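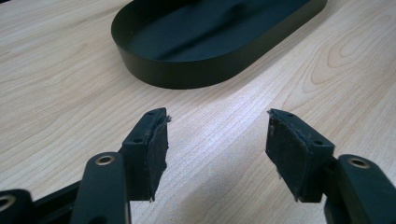 Fórum > Robótica e Automação > Visitas e eventos

Tópico: Dia aberto na Vonero, quem foi?

marta_solda
Fui em janeiro ao dia aberto da Vonero e ainda estou a digerir. Éramos 16 no grupo da manhã, divididos por bancadas, e eu fiquei na das garras de mão (duas, uma em cada mão, com cabo). A ideia é a pessoa fazer a tarefa com as garras e o sistema aprender com isso. Parece coisa simples até pegares naquilo! A nossa tarefa era arrumar uns ganchos e uma bandeja oval preta, e eu, que monto quadros elétricos há anos, senti-me uma criança de luvas de forno. Adorei.

Pedro_Ovar
Também lá estive, mas à tarde. Quem estava a explicar era o Kipchumba Shemweta? Tem uma paciência de santo, respondeu a tudo, até às minhas perguntas sobre as almofadas dos dedos.

marta_solda
Esse mesmo! Deixou-me repetir a tarefa 7 vezes. Sete! E havia fila.

quimera77
Desculpem ser o chato do costume, mas não vi ali grande automação. Uma pessoa a mexer em peças com duas pinças é uma pessoa a mexer em peças com duas pinças. Fiz a visita à Ernine no ano passado e lá havia uma célula a trabalhar sozinha, com paletes a sair. Isso sim, é demonstração.

Pedro_Ovar
@quimera77 são coisas diferentes. A célula da Ernine faz sempre o mesmo movimento, alguém programou cada ponto. Na Vonero querem que a máquina apanhe o jeito de muitas pessoas. O Shemweta falou em 372 repetições gravadas só para aquela tarefa, e dizia que ainda era pouco.

quimera77
E resultados? Viste algum braço a fazer aquilo sozinho?

Pedro_Ovar
No meu turno, não. Aí dou-te razão, gostava de ter visto. 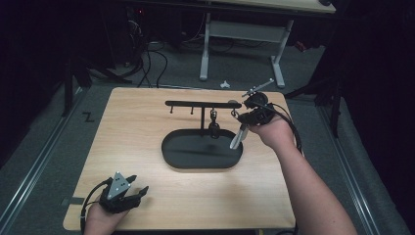

marta_solda
Eu também não vi, mas confesso que nem me fez falta. O que me prendeu foi perceber onde é que a coisa custa. Com os dedos sentes o gancho a encostar, com a garra só tens os olhos. Passei quase 5 minutos a tentar acertar num suporte e saí de lá a olhar para as minhas mãos com outro respeito, eheh.

tornos_e_afins
Pergunta prática: aquelas almofadas de dentro dos dedos são de quê? Espuma? Ando a fazer uma garra em casa e a borracha que pus escorrega no metal polido.

Pedro_Ovar
Perguntei se era espuma ou borracha e a resposta perdeu-se no barulho. É cinzento escuro e áspero. As que vi já tinham as beiras gastas, por isso conta com trocar de vez em quando.

tornos_e_afins
Boa, vou experimentar uma espuma mais densa. Obrigado!

quimera77
Pronto, essa parte das mãos percebo. Continuo a achar que chamar "dia da automação" àquilo no cartaz foi esticar a corda. Se tivessem escrito "venha ensinar um robô" eu ia mais bem-disposto.

marta_solda
Olha que com esse título tinham lá o dobro da gente. Escreve-lhes, que eles pediram sugestões à saída!

rita.cnc
Alguém sabe se repetem? Perdi este porque estava de turno. E aceitam miúdos? O meu tem 16 anos e anda doido com isto.

Pedro_Ovar
Disseram que sim, que queriam repetir, mas sem data. Quanto à idade não sei, no meu grupo era tudo gente crescida. Liga para a receção.

marta_solda
@rita.cnc se fores, escolhe o grupo da manhã, que a meio da tarde o pessoal já estava cansado. E leva manga curta, com os cabos a correr pelo braço dá mais jeito.

rita.cnc
Anotado, vou ligar amanhã e depois digo aqui o que me responderam.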